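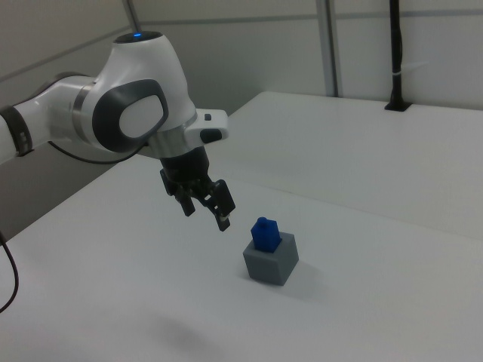

Grażyna Zawadzka wrote in to say that her first warp went slack in the middle and tight at both sides, and she wanted to know if the loom was warped or if she was. Neither one, Grażyna! It was the winding, and winding is what we cover in this section.

## 2. Putting a warp on your Ola loom

Good news first: you can do this alone, in one evening, and you'll be weaving real cloth before bed. These steps are for the direct method, with the peg that came in the box. For the striped scarf in the Clumum pattern sheet, set the peg 100 inches from the back beam.

1. Clamp the loom to a sturdy table with the back beam hanging just over the side. Give it a good tug. If it moves, tighten the clamps again.
2. Clamp the peg to a second table, straight across from the middle of the back beam.
3. Set the heddle in the neutral slot (the one between up and down).
4. Tie your yarn to the back rod with a double knot. Pull a loop through the first slot with the hook, walk it over to the peg, and drop it on.
5. Go around the back rod and do the same in the next slot. Keep going across. It's a lovely walk once you find your pace, so put some music on!
6. When you reach your full width, cut the yarn and tie it to the back rod.

**Note:** Every loop should be snug but still a little springy. If the peg starts to lean, you're pulling too hard.

7. Tie a piece of scrap yarn around the whole bundle near the peg, then lift it off and cut the end of the loops.
8. Wind on slowly, with a sheet of brown paper going in between the layers. Stop after each full turn and pull the bundle firmly from the front, all of it together. (Grażyna, this is your step!)
9. Stop winding when there are 30 inches left in front of the heddle.
10. Take one thread from each slot and move it into the hole beside it.
11. Tie small groups to the front rod, starting in the center and working out to each side.

**Caution:** Hold the crank while you release the pawl. A tight warp can spin the handle fast enough to bruise your knuckles.

Pat the warp with a flat hand. Any soft spot can be fixed right now by retying that group, and it's so worth doing. Fuzzy yarns such as Bangera mohair like to cling, so open and close the shed a few times before you throw the first pick.

If you find a crossed thread, go to section 5, "Fixing mistakes."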